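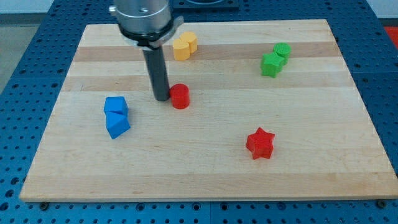 The Drunholm Choral Society will present Samarakoon, a new oratorio for mixed chorus, percussion and chamber orchestra, in June. The work was commissioned by the Society and composed by Mitali Nanayakkara. (1/8)

Samarakoon runs for 48 minutes without interval. The text is drawn from family letters and from a set of harvest songs, sung in Sinhala and English. Printed translations will be available at the door.

The chorus will number 40 voices, prepared by the Society's music director, Ashraful Bepari. The orchestra will be joined by the Zondik percussion quartet, appearing with the Society for the first time.

"I wanted the choir to carry the narrative, and the soloists to interrupt it," Ms Nanayakkara writes in her programme note. "The final movement is marked to be sung from memory, facing the side walls."

The first half of the evening will consist of Renaissance motets and a short organ voluntary. Patrons should note that the order of works has changed from that given in the season brochure – the motets will now be heard first.

There will be one performance, at 7.30 pm in Drunholm Town Hall, with doors open from 6.45 pm. Seating is limited to 252 and is unreserved, except for wheelchair spaces and companion seats, which should be booked through the Society's office.

An open rehearsal for secondary school music students will be held at 2 pm on the day of the concert. Teachers are asked to register their groups in advance. Scores may be borrowed for the afternoon and must be returned before students leave the hall.

The Society acknowledges the support of Skilletti, season partner, towards the cost of the commission and the hire of instruments. Enquiries about the choral score should be directed to the Society's librarian. (8/8)

Print this page
E-mail this page

Recent items
Auditions for tenors and basses
Changes to the season brochure
Winter organ recitals: programme announced
Score library: revised borrowing hours

This site uses cookies to remember your preferences. By continuing to browse you accept their use.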